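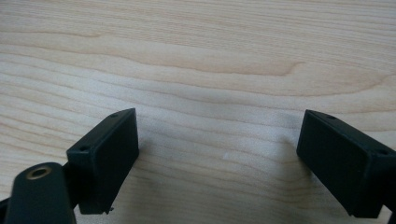
Hand-held gripper, jaws open over the table top.

Wanted: testers for the Nosar hand-held gripper kit (paid, part time)

Hastora reviews equipment before our clients spend money on it. We don't sell any of it and we don't take a cut from the people who do. Right now we are looking for 6 testers to spend real hours with the Nosar kit, a pair of hand-held grippers that record what your hands do so that a robot arm can be taught the same job.

The seller, Rotach, says a new user can be turning out good recordings inside one morning, and that the results are good enough to train on without cleanup. Maybe so. We have read claims like that before, and the demo clips all seem to be made by the people who built the thing. We want to know what happens when the grippers go to someone who has never held one, and what they are like after the second hour, when your wrists have an opinion.

What you would be doing

Plain household tasks at a table. Picking up a utensil and putting it back in a rack, shifting a pan, setting out a placemat, and then the same again from a slightly different starting point. Each tester does 400 recordings over the length of the job, at most 40 in a session. It is repetitive work and we would like you to know that before you apply – the last round lost two good people who expected something closer to science fiction. 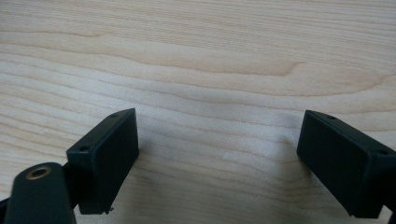 After each session you fill in a short sheet. We ask about grip, weight, cable drag, slips, and any time you had to stop and restart. Please write what you felt, even if it is dull or rude. "Left one pinches my thumb" is worth more to us than a score out of ten.

Who we want

Adults with ordinary hands and ordinary patience. Left-handers especially, as the manual hardly mentions you. You should be able to stand at a table for 2 hours with breaks. No engineering background needed. If you have worked for Rotach, or for Petridis, who supply parts for the kit, we can't use you.

What we don't want is fans. If you already think this is the future of housework, fine, but you will need to keep it off the sheet. The same goes for anyone who has made up their mind that it's junk.

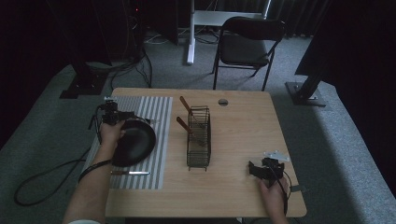 Pay is by the hour, including breaks and the time spent on the sheet. If the equipment fails and we have to send you home early, you are paid for the full session. We will not pay by the recording, whatever the kit's own handbook suggests, as that only teaches people to rush.

Sessions run through the end of December. The finished review goes to our clients with testers' comments quoted by number, no names. Rotach gets a copy on the same day as everyone else and has no say in the wording.

To apply, send a few lines to Farzad Ghasemi at Hastora by 12th October. Tell him which hand you write with, which hours you can do, and about one gadget that let you down. No resume, please.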